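**Nulby opens its hand-teaching workshop to small kitchens and caterers**

2/24/20

Nulby is very pleased to announce that Zasta, its system for teaching robot arms a job by hand or by remote control, will be open to small food businesses from June. The first partner is Meinecke, the family catering firm that has been kind enough to lend us its recipes, its patience and a good many of its lemons over the winter. We could not have hoped for better company, and we would like to thank everyone there who answered our questions about things they have been doing without a second thought for years.

The idea behind Zasta is a simple one, and it came out of a long conversation over lunch. A cook who takes on a new helper does not hand over a page of numbers. She stands beside the helper and does the job once or twice, slowly, and then watches and corrects. We wanted people to be able to do the same with a robot arm, and to do it on their first morning with us, whether they had ever touched such a machine before or not.

"Most of what a cook knows is in the wrist," says Henrik Reinholz, who leads the project at Nulby. "You can ask somebody to write it down and they will do their best for you, bless them, but then they pick up the knife and do something quite different! So we ask them to move the arm, and we keep what the arm did."
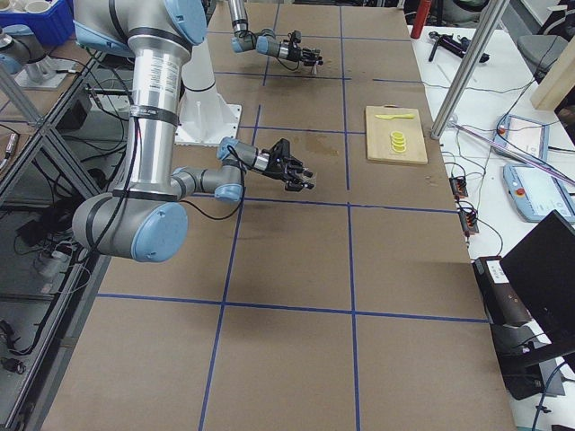 Each job taught with Zasta is stored as a set of showings, and for the drinks and garnish work with Meinecke the set now stands at 2000. Every showing begins from a slightly different layout, so that the arms learn the job and don't simply learn one spot on the table. For this we rely on nothing grander than brown paper and blue tape, with the tape laid out in rectangles so that the board and the lemon slices can be moved to a new place and the new place written down. The paper is changed when it has had enough, and as you may gather from the brown stain by the pedestal, it does a fair day's work before then. The knife is yellow plastic, which suits us well while people are still getting used to the feel of things.

There are two ways of teaching, and visitors are welcome to try both. In the first, the teacher takes hold of the arm and leads it through the movement. In the second, the teacher steers from a desk, and the arm follows at whatever pace has been set. Chalerm Chaiyaporn, who looks after training, usually starts people on the first and lets them move to the second when they feel ready, though he is quick to add that some of our best teachers took to the remote control straight away and never looked back.

"I was dreadful for an hour," says Xiaoqing Yin, who runs the drinks side at Meinecke and gave 11 days to the project. "Then I stopped thinking about the arm and started thinking about the lemon, and it went much better after that. Chalerm made me a cup of tea and we did another batch."

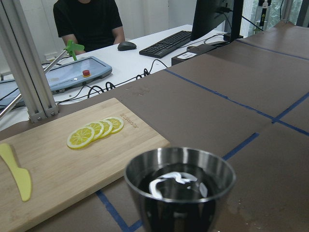
Remote teaching asks more of the people than it does of the equipment, and we have tried to keep the room friendly with that in mind. Sessions are kept short, with a proper break between them, and a second person is always on hand to reset the table. The desk stands just across from the work, with the keyboard, the mouse and the teach pendant all kept on it, so a question can be asked without raising one's voice. From the gripper's side the job looks rather different, with the steel cup very large and close and the slices lying in their overlapping row on the board, and we encourage every new teacher to spend a little while with that view before they begin. Several have told us that it changed the way they approached the cup.

From June, Zasta will be offered as a four-week course at our workshop, with room for two members of staff from each business. Esell, our partner for fitting and repairs, will help those who wish to carry on afterwards in their own premises. Jörg Tiedemann of Esell will be visiting the first group himself and is happy to talk through floor space, power and cleaning well before anyone commits to anything.

Businesses that would like to take part are invited to write to Benedikt Haberkorn at the Nulby press and visitors' desk, saying a few words about the job they have in mind. It need not be a clever one. Pictures may be reprinted with credit to Nulby.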